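Stories > Short Fiction > Reader Submissions

We use cookies to remember your reading preferences. Accept | Manage settings

The Wedding Dress Summer

My aunt Duangjai told everyone she could alter a wedding dress in three days, and she told them this without asking me, the person who would be holding the pins.

The dress belonged to Mei Tran, who was getting married to my cousin's old roommate and had bought it secondhand from a woman in Donudia (two hours up the coast, no refunds). It was too long and too wide and it had 147 buttons down the back, little covered ones. I know because I had to move every single one of them an inch to the left.

"It'll be fun," said my aunt.

I was nineteen and I'd just quit my job at the Panyasiri bakery, so I had no excuse. We set up in her apartment over the pharmacy, which had one window that opened and one that only looked like it did. She cut, I pinned. She talked the whole time, mostly about Chutima Wannasri, who ran the other alterations place in town and who had once, according to my aunt, hemmed a groom's pants with tape. Tape! She'd bring it up every hour or so, like a church bell.

On the second night it was so hot that the chalk kept smearing under my hands. My aunt took off her slippers, then her watch, then her glasses, which worried me a lot more. At midnight she stuck the scissors into the skirt and I heard a sound I still think about — a long, easy rip, like somebody opening a bag of chips.

We both looked at it. It went from the hip nearly to the knee.

"Okay," she said. Then she went into the kitchen and ate a whole mango over the sink with her back to me.

When she came out she picked up the phone and called Chutima. I couldn't believe it. I didn't even know she had the number! There was a lot of yes and a lot of no, and fifteen minutes later Chutima was climbing the stairs in a housecoat with a roll of lace under one arm and her own fan under the other, because she said she remembered that apartment.

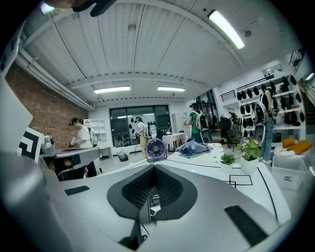 A small purple fan, and a cloth to its right.

She'd been in that apartment before. I worked that out slowly, from the way she found the light switch in the hall without feeling for it. They had rented the place together once, before I was born, and started a shop, and fallen out over a customer or a man or a sewing machine. I've heard all of those versions since.

They didn't talk about it that night. They fought over the lace, and then about whether I was holding the pins right (I wasn't), and by the time the garbage trucks came by there was a panel down the side of that dress that looked like it had been the plan from the start. Mei cried when she saw it. She asked whose idea it was.

"Hers," said my aunt, pointing at me, and Chutima nodded with her mouth full of pins.

I did the last of the buttons on the bus to the wedding.

Comments

Chang-ho Min
The mango over the sink!! My grandmother did the same thing whenever she was mad.

Paweena Khamphan
Loved this. I want to know what really happened with the shop though. Was it the sewing machine?

pinsandneedles
Moving covered buttons an inch is a punishment I wouldn't wish on anyone. Great story.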